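3. Fear of Disapproval and Task Persistence

Earlier work in this series treated fear of failure as a single trait. Gerier and Kwan separated it into fear of physical harm and fear of social judgment, and reported that only the second predicted avoidance of new tasks. We tested whether the same split holds for persistence once a task has begun. 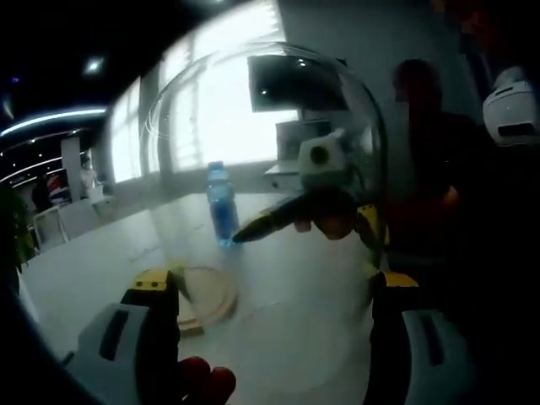
Figure 2. Round wooden base with clear glass dome.

Plorkbridge, October

Adults (N = 675) completed the Pornov Disapproval Inventory and were assigned to 2 conditions. In the observed condition, a rater sat within view and took notes. In the private condition, the participant worked alone. Each session lasted 40 minutes. Persistence was scored as time spent on unsolvable items before the participant moved on.

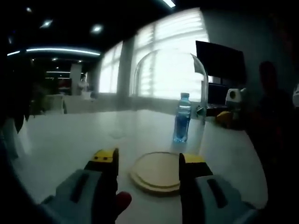 3 min read

High scorers on the inventory quit sooner when observed. Low scorers showed no difference between conditions. Self-reported fear of physical harm had no effect on persistence in either group. The interaction remained after controlling for age and prior experience with similar tasks.

Raters were told which condition they served in, and their behavior may have varied. Section 4 reports a replication with recorded observers.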